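Gripper log, August

The club's tidy-up task moved out of the workshop this month and into bedrooms. Natov is still the name of the two-handed rig, and the scoring sheet hasn't changed: pick up, release over a basin, move on.

We logged 100 attempts and kept 37. Most of the rejects were plastic bags. A crumpled bag has no stable edge, so the fingers close on whatever fold is nearest and the grasp centre ends up well off the label.

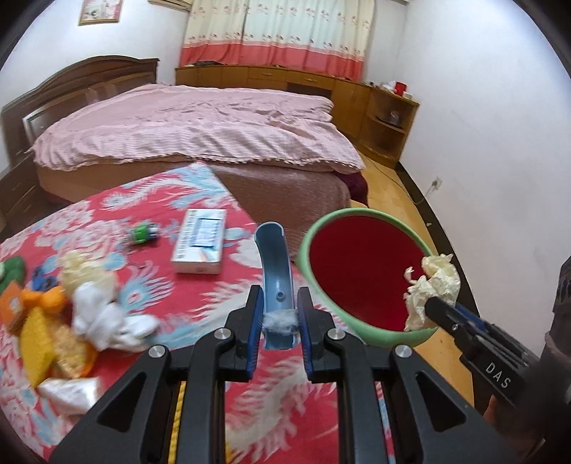 Rigid items are easier. The finger pads grip hard plastic well enough that I've dropped the closing force to level 11 and left it there. Fluff on the pads is a nuisance and I now wipe them between runs.

Next job is re-timing the left and right streams, which drift by 31 milliseconds over a long session. Esero's sync script should handle it once I've fixed the colour calibration file.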